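Notes from the workshop on routing and scheduling, Drallosau, May 17, 2019
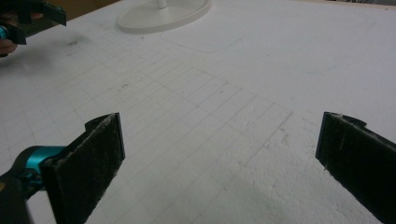 Pencil grid on white foam.

I gave the second talk of the morning, on planning collection rounds for a milk cooperative. Slides will go up once Friederike Lammers has checked the farm data for anything we can't share.

The short version: 224 farms, one dairy, tank trucks of two sizes. Most farms are collected every other day. The old plan had been patched by hand for years, and drivers had stopped following parts of it.

We used a plain local search, started from the plan the drivers were really driving. Starting from scratch gave slightly shorter routes on paper, but the dispatchers would not accept them. Too many farms got a new pickup time.

So we put a penalty on moving a farm's pickup by more than an hour. With that in, the total came down from 866 km to 820 km a day. Not a big number, but it was put into use in February and is still running.

Kai Weidemann asked how we set the penalty. Answer: by trying values and showing the plans to the dispatchers. He thinks it could be estimated from past changes they accepted or turned down. I think so too, but we have very few records of the ones they turned down.

Gudrun Schmieder asked about milk volumes. We treat them as fixed within a week. She has worked with daily yields and says the swings in spring are larger than we assume. I need to look at that again before we write the paper.

Rainer Hellwig spoke after me about staff rosters at a home care service. Up to 89 visits per shift, and each client should see as few different nurses as possible. His model splits the week into days and then repairs the joins. The repair step takes most of the run time.

I liked that he showed two instances where it fails. Both have a single nurse with a rare qualification, and the day-by-day split uses her up too early in the week.

After lunch, Friederike Teuber on lower bounds for periodic routing. Heavy going after a meal, but the second half is useful for us. Her bound should work for our every-other-day pattern with small changes. She is sending me the draft.

Short software session at the end. Gerlach now reads time windows from a plain text file, so my conversion script can go. Plisside still needs the old format - I asked, and there is no date for a change.

Next meeting is in Prondgate. Same format, one day, talks of 25 minutes. If you want to speak, write to Rainer, not to me.

Also, someone left a gray umbrella in the seminar room. It is at the front desk.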